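Gesen Match Goal, Junior Size

The Gesen is a football goal for people who have carried a football goal before and would like to do less of it. It folds flat, weighs 44 kg with the net off, and goes through a clubhouse door if whoever is at the back pays attention.

Posts and crossbar are aluminium, powder coated white. Paint chips can be touched up with the small pot supplied, which you will lose by July.

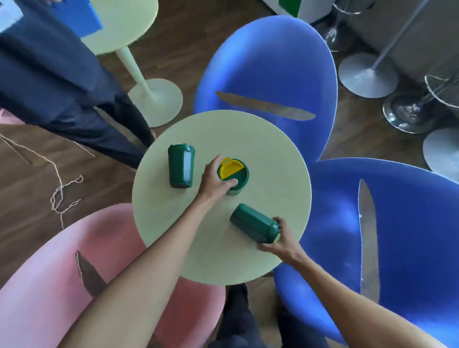

The net comes with 121 clips. You need fewer than that, but we have met under nines, and we have seen what they do to clips. Spares are sold in bags of 40.

Anchors are sold separately and are not optional. Use the Vekham screw-in type on grass and the Itevano weights on artificial surfaces. Swinging on the crossbar is forbidden, as every child who has done it already knows.

Colour: white
Net: green or white
Wheels: extra, and worth it
Delivery: kerbside, on a pallet, usually while it is raining

Clubs ordering two goals get the second net free.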